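Friday, late

Sat down with the Sikent quote again after lunch. The base package is 796 a month, and that is before the service plan, which they have tucked onto page 5 as if I wouldn't get that far. Kunik came in lower but wants 258 on top for every call-out. I don't believe either number will look the same by March.

What I keep asking is what the money buys on day one. Blocks into a box drawn in marker, so far.

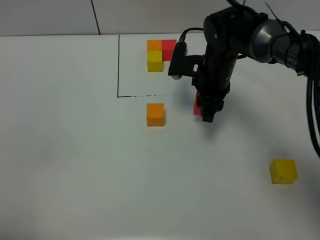

Ghiță wrote back within the hour that I was judging a hire by the first morning, that every arm starts on blocks, and that the budget ought to be argued over hours saved and left alone until we had some hours to look at. Fine. But the lease runs whether we have hours or not, and Flanau's people sign for 6 quarters with no way out in the middle. I asked for a break clause and got a brochure.

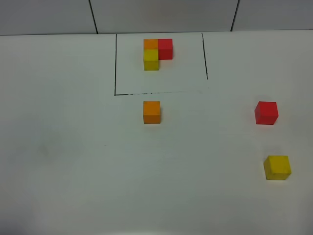
The spare parts line bothers me more than the lease. Fingers, cables, a second camera, all marked "as required", and I have never seen a bill with those words on it come in small. I've also put in for a proper fixture plate. The marker box on the table has gone to broken dashes along the bottom and one side stops short of the corner, and I am not going to plan a year of work around a line like that. A plate costs little next to the rest. Sikent will want to sell me theirs, no doubt.

Left the total blank on the request form. Must ring Kunik about whether training is in the price, and get it in writing this time.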